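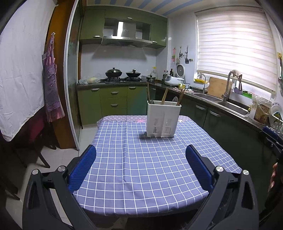 LIRKVILLE RUNNING AND FIELD CLUB
Sports Medicine and Training Load Group
Minutes of the May meeting

Present: Éabha Lenihan (chair), Cathal Lynch (head coach, track), Chinyere Shehu (physical therapist), Volkan Sönmez (strength coach, minutes)
Apologies: Senan Ó Flaithearta (field events)

The meeting opened at 6:35 p.m.

1. Minutes of the previous meeting

Accepted with one correction. Under item 4, "calf raise, bent knee" should read "calf raise, straight knee." V. Sönmez to amend the stored copy.

2. Matters arising

2.1 Ice machine. The drain line has been replaced and the unit is back in service. The invoice has not been received. Item stays open.

2.2 Return-to-running form. C. Shehu circulated version 2 before the meeting. The pain scale now runs from 0 to 10 in place of the former five boxes. C. Lynch asked that the form show the date of the last full session as well as the date of injury. Agreed. The revised form comes into use once that line is added.

2.3 Key to the treatment room. Éabha Lenihan holds the spare. No further action.

3. Injury report

C. Shehu presented the report for the indoor season and the first weeks of outdoor training. An injury was counted if it caused an athlete to miss or change at least one planned session. There were 12 such cases across all squads. Lower leg complaints made up the largest group, followed by hamstring. Two cases were referred outside the club for imaging. Both athletes have had their results and are under the care of their own doctors. Names were not discussed.

C. Lynch noted that most of the lower leg cases fell in the 400 meter group and came shortly after the move from the indoor surface to the outdoor track. He asked whether the report separates new complaints from old ones that returned. It does not at present. C. Shehu said the intake sheet records this but the summary table drops the column. She will restore it for the next report.

É. Lenihan asked whether the number of cases was high compared with last year. C. Shehu advised against the comparison. Last year's list was kept by each coach separately, and minor cases were probably missed. The present figures should be treated as a baseline.

4. Change of surface and spikes

4.1 Discussion followed from item 3. C. Lynch described the current practice: athletes move to the outdoor track as soon as it opens, and most begin spike work in the same week. V. Sönmez proposed separating the two changes. Under the proposal, the first sessions on the outdoor track would be run in flat shoes, with spikes brought in afterward for short sections only, starting with the final repetitions of a session.

4.2 C. Lynch accepted this for the sprint and 400 meter groups but noted that the hurdlers need spikes from the start to keep their step pattern between barriers. It was agreed that hurdlers may wear spikes for barrier work and flats for everything else.

4.3 Length of the flat shoe period. V. Sönmez suggested three weeks. C. Lynch considered this too long given the date of the first open meet at Wevmont. The group settled on two weeks, to be reviewed after the season.

4.4 The rule applies from next spring. Athletes already training in spikes will carry on as they are.

5. Calf strength testing

V. Sönmez reported on the single-leg calf raise test introduced in the winter. Athletes perform raises to a fixed height at a set pace until they can no longer reach the bar. Left and right sides are recorded separately.

Results so far are uneven in quality. The Flavell test frame was set at the wrong height for one session, and those scores have been removed. Several athletes were tested directly after a hard workout, and their scores are marked in the sheet but kept.

C. Shehu asked that testing be done before training, after the standard warm-up, and by the same tester each time where possible. Agreed. She also pointed out that a difference between sides should not by itself be used to hold an athlete out of training. V. Sönmez confirmed that it has not been used in this way. A sentence to that effect will be added to the test instructions.

É. Lenihan asked who can see the scores. At present all coaches can open the sheet. It was agreed that access be limited to the athlete's own coach, the physical therapist and the strength coach.

6. Field events

In the absence of S. Ó Flaithearta, his written note was read. The javelin group has reduced full-effort throws to one session per week following two elbow complaints. Medicine ball work continues as planned. He requests a second heavy ball and a replacement for the split throwing sock. He also asks whether the runway mat can be stored indoors during wet weeks, as the underside has begun to lift.

Equipment request approved. Mat storage to be raised with the grounds office by É. Lenihan.

7. Ní Chonaill workshop

An invitation has been received for the Ní Chonaill coaching workshop on tendon loading. The club may send one person at the reduced rate. C. Lynch is not available. V. Sönmez will attend and will report back in writing.

8. Cover at home meets

C. Shehu can cover both summer home meets but will need to leave the second before the relays. É. Lenihan to ask the county association for a list of qualified first responders. The treatment table will be placed near the finish, on the inside of the track, and not beside the registration tent as in previous years. C. Lynch asked that the cooler be kept at the same point.

9. Any other business

9.1 C. Lynch asked whether athletes returning from illness should use the return-to-running form. C. Shehu said the form was not designed for this. She will draft a short separate sheet.

9.2 Tape stock is low in the wide size. V. Sönmez to order.

Actions

É. Lenihan: grounds office (item 6); first responder list (item 8)
C. Lynch: written spike rule for squad coaches (item 4)
C. Shehu: form update (item 2.2); summary table (item 3); illness sheet (item 9.1)
V. Sönmez: correction to minutes (item 1); test instructions and sheet access (item 5); equipment for field events (item 6); workshop report (item 7); tape (item 9.2)

The meeting closed at 8:10 p.m. The date of the next meeting will be sent by email.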